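I went to Nadine Awad's place in Presbridge to talk about packing boxes, and we ended up talking about her table for most of the morning. I should have guessed, really. Three people had already told me about the table before I'd even met her.

Nadine runs Okik, which is a tidying and home-sorting business with exactly one employee (her) and a very loud kettle. She'd put the kettle on before I had my coat off, and she was already halfway through a story about a client's spice cupboard when I got the recorder going, so I've lost the beginning of that one. Sorry, Nadine.

"I don't own much," she told me, when I asked what her own house was like. "People expect labels everywhere. I've got a table. It's the table that does the work."

It's a pale thing, almost whitish, with soft tan grain running across it in long wavy lines. I'd pictured something dark and farmhousey, with drawers! She laughed when I said so. Everything she teaches starts on it, from winter coats to tax papers, and she has one firm rule, which she made me repeat back to her: you clear it before you start, and you clear it when you stop.

"Even if you're stopping for lunch?" I asked.

"Especially lunch. You come back from lunch and there's a pile looking at you, and you go and do something else. I would. Anyone would."

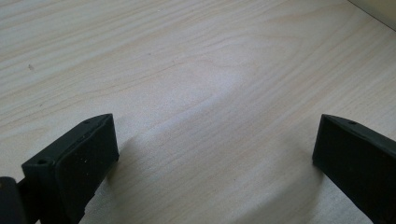

## Where the rule came from

She got it from Ermelinda Frade, who she worked under at Galbraith, the moving company, for 11 years. Nadine packed kitchens. She says it was the best job she ever had and also that her knees will never forgive her.

"Ermelinda would walk into a house and there'd be stuff on every surface, you know, the family's still making toast, the dog's in a box. And she'd say, give me one table. She wouldn't touch a single cup until she had her table. I thought she was being difficult. I was 20-something, I thought everybody was being difficult."

What changed her mind was a house out past Prungate, where they skipped the table because they were running behind. They wrapped glasses on the floor, on the stove, on top of the washing machine. By the end of the day they had 396 items on the list and 423 in the boxes, and had to open a good many of them again in the new driveway to work out what the extras were.

"Candle holders," Nadine said. "So many candle holders. And somebody's retainer."

I asked if she still does moves. She doesn't, apart from friends. She helped Tiruwork Lemma pack up her flat in May and swears it'll be the last, though Tiruwork was on the phone while I was there and it sounded to me like there might be a garage next.

## How she sorts a drawer

I'd brought along a bag from my own kitchen drawer, thinking we'd do a little demonstration, and she wouldn't let me tip it out. Not yet. First I had to say out loud what I thought was in it. I got to four things and then I was guessing. (Elastic bands? There are always elastic bands.)

"That's most people," she said. "You're keeping a drawer you can't describe. I'm not saying throw it out. I'm saying you should meet it."

Her favourite part is the bit before anything gets moved, when she just looks at the bare wood for a minute. She noticed the grain properly only a couple of years ago, she said, during a bad winter when the work had dried up and she had time to sit. The way the light washes it out across the middle, how the lines come back warmer toward the edges. She's become a bit protective of it. Hot pans don't go near it, and neither do grandchildren with markers.

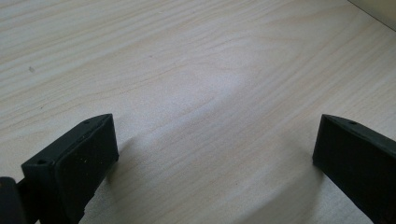 **Looking after the wood**

I asked what she cleans it with, hoping for a secret, and got "a cloth." A damp one, then a dry one, going along the grain. She tried a fancy polish once and hated how it smelled, and everything she put down afterwards slid.

She's relaxed about the odd speck, too. "A crumb's a crumb. I'm not running a hospital. If I fussed over every dot I'd never get to the coats."

We did get to my drawer bag eventually. I'm keeping the good peeler and the bottle opener, and I've agreed to let go of a colour-coded set of measuring spoons that had lost most of its colours. She tried to talk me out of the third corkscrew and I held my ground. Nadine shrugged, put it back in my bag, and wiped down the table while I was still looking for my keys.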